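Does echo-reducing paint do anything at all?

5 min read

plitstead_renter

I teach singing from a spare room in Plitstead and the room rings like a bathroom. Hard floor, bare walls, no curtains because there's only one small window and it's up high. Students on video calls keep asking if I'm in a hallway.

The man at the paint counter wants to sell me Fluvine, a clear coating you roll over your existing paint. The tub says it "calms room echo in two coats." It costs a lot more than regular paint and he couldn't tell me how it works, except that it has tiny hollow beads in it. The reviews are all glowing and all sound like the same person to me. When I asked if he'd heard a room with it on, he said a customer had been very happy.

Before I spend the money, has anyone here used this stuff and noticed a difference? I can't drill into the walls (lease), and my landlord would be fine with paint. I also don't want the room to look like a radio booth.

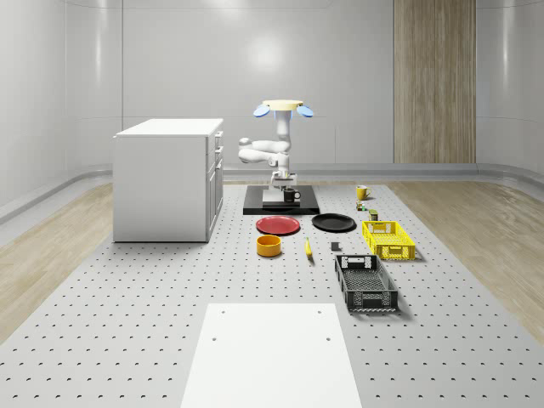
Smooth curved walls, with one tall wood panel at the back.

dull_thud

I haven't used Fluvine and I wouldn't. I did try a different bead paint years ago in a dining room, and the only thing I got out of it was a slightly rough wall that held onto dust.

Think about what soaks up sound in an ordinary house. Couches, mattresses, a closet full of coats, heavy rugs. They're thick and air can move into them. A skin of paint is about as thick as paint. I don't care what's in it, there's just no depth there for a voice to get lost in. If a coating really did much, the company would print a test figure on the tub with the name of the lab, and they'd tell you how it did at low notes as well as high ones. "Calms" isn't a measurement. Look for an absorption rating and ask for the full report. If they send you a brochure instead, you have your answer.

The other thing to watch for is the demo video. I've seen one where the "before" room was empty and the "after" room had a rug in it. Of course it sounded better!
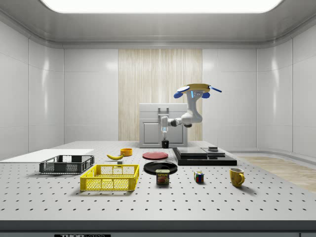 Ceiling light over glossy white panels.

Try this first. Stand in the middle of your room and clap once. If you hear a fast flutter, almost like a zipper, that's sound bouncing between two bare walls that face each other, and you only need to break up one of them. Then drag every comforter you own in there, hang them over chairs and an open door, and clap again. Sing something too, since a clap is mostly high stuff and will make thin blankets look better than they are. It costs you nothing and you'll find out how much soft material the room wants.
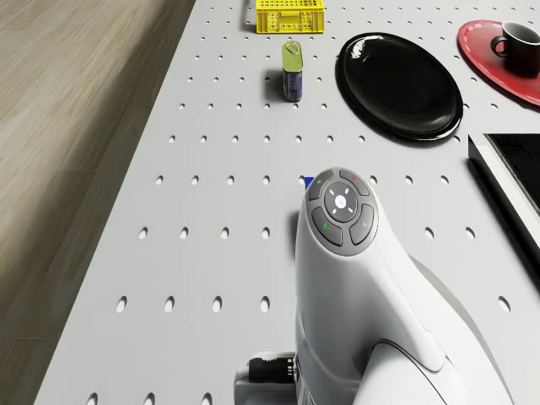 For a rental I'd do a thick rug with a felt pad under it, then a packed bookcase on the wall you face when you sing. Books aren't magic either, whatever people say. They help some, and an uneven row helps more than a neat one. Freestanding panels filled with mineral wool are the thing that really works, and you can cover them in any fabric you like as long as you can blow air through it. Skip the thin foam squares. They take off the very top of the sound and leave the boom, so your room ends up dull and echoey at once.

marar_basement

Painted my stairwell with Fluvine, sounds great, much warmer. Would recommend. We put new carpet on the stairs the same week so it all came together nicely.

hallway_acoustics_skeptic

I'd like to hear that stairwell with the carpet taken up again.

Mostly agree with dull_thud, but I'd push back on the bookcase. In a small room it eats floor space you need for standing and breathing, and a heavy curtain on a tension rod does more for the money. It doesn't have to be over a window. Get it wider than the wall so it hangs in folds, and leave a gap behind it. Tension rods do slip if the fabric is heavy, so check the weight limit on the package and then don't believe it completely.

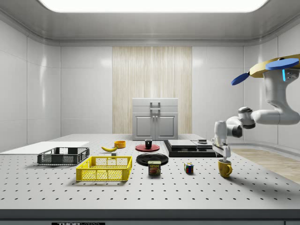 Pale wood in the center of a white tiled wall.

Be careful with wood too. Somebody always suggests wood because it "sounds warm." A flat, sealed board bounces a voice back nearly as well as plaster. The slatted kind you see in nice offices works because of the felt and the space behind it, and some of the cheap ones have hardly any felt. I bought a sample from Mamosano and the backing was thinner than my socks. It looked good, I'll give them that.

As for the video calls, move the microphone closer to you before you buy anything. Half of what your students complain about is probably the laptop sitting across the room.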